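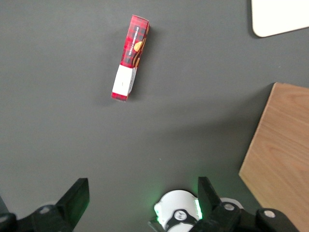
Session 4: What the quote leaves out
Handout for the equipment planning unit. Notes by Mateja Shehu.

Bring your draft budget. We will mark it up in class, and most of you will end the hour with a bigger total.

Price per pick
Vendors like to quote a price per pick. Ask what was picked. Nurmi's sales sheet claims 200 picks an hour, and in small print says the trial used one carton size, handed to the machine in the same position each time. Your goods will come in at angles, with seals and flaps, and some of them will be round. Until a vendor runs your items, treat the rate as advertising.

Lines people forget
Fingers and spare fingers. Cables. Table, backdrop and lighting. Staff hours for resetting the items between runs – Loan Lã logged 203 hours of this in the Sulance pilot, and the original budget had zero. Also the second arm. Two arms cost twice as much to buy and more than twice as much to keep lined up, so write down which task needs both before you ask for both.

Reading a demo
When you watch a demo, write down what each arm is doing at that moment. In the setup below, one gripper holds a red box upright just over the table and the other hovers at the left edge, all potential, as the brochures would put it. A lemon, a bottle on its side, a tray and a cabinet with two drawers share the table, with wide gaps between them. Ask for the same job with the gaps closed up. 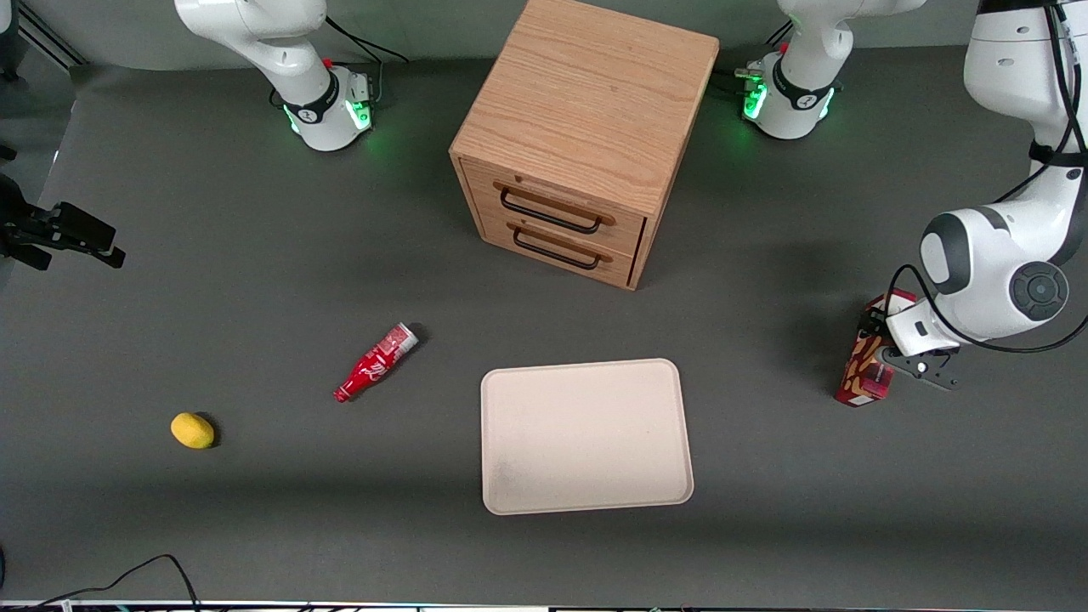
Exercise for next time
Compare the Jivia and Niseo offers in your packet. Both have an 8 week delivery promise. Find the clause that lets each seller out of it, and add a line for the delay.

Questions about the packet go to Miloslav Vrabec before 4 p.m.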